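Section 4: Your first folding session

By now your hand-held gripper is built, charged and checked, so this is the fun part! In this section you'll record your first set of demonstrations for the Brallik folding challenge. Set aside an afternoon, and work in pairs if you can — one person on the gripper, one on the log sheet.

Before you start

1. Pick one garment. A plain shirt or another thin top is ideal for a first go.
2. Clear a good stretch of bed or table. A plain sheet in a pale colour makes the cloth much easier to pick out later.
3. Squeeze the trigger 5 times. Both fingers should open and close together, with no clicking at the pivots.

Caution: keep hair, lanyards and loose cuffs away from the pivots.

Starting a recording

4. Drop the garment so that it lands in a loose heap. Resist the urge to tidy it!
5. Open the fingers wide and bring the gripper in low, with the heap between the tips.

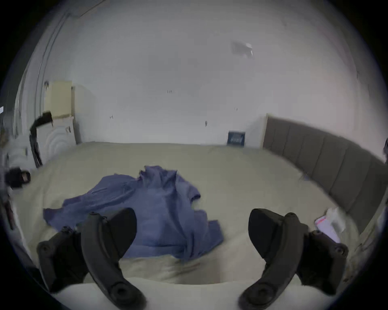 Seppälä
Workshop lead, Clutham Student Robotics Club

6. Press record, then hold still for a slow breath before you move.
7. Close on one raised fold and lift gently. If the cloth slips, carry on and try again in the same recording. Recoveries are brilliant training material, so please don't delete them.
8. Shake out, lay flat, fold, let go. Back the gripper away with the fingers open, then stop the recording.

Note: a good fold takes some 47 seconds once you've got the hang of it. Your first few will be far slower, and they still count.

Note: the lens bends straight lines near the edges of the picture. Leave it alone — the Stestell software corrects for this when you import.

Between recordings

9. Drop the garment again in a new spot, and turn it a different way each time.
10. Swap over after 18 recordings. Wrists get tired before you notice.

Caution: if the gripper body feels hot, switch off and let it cool before you carry on.

Each team needs 300 recordings before we can train a model worth racing. It sounds like a mountain, but it goes quickly with music on! Copy your files to the club drive before you leave, then move on to Section 5, Checking and labelling.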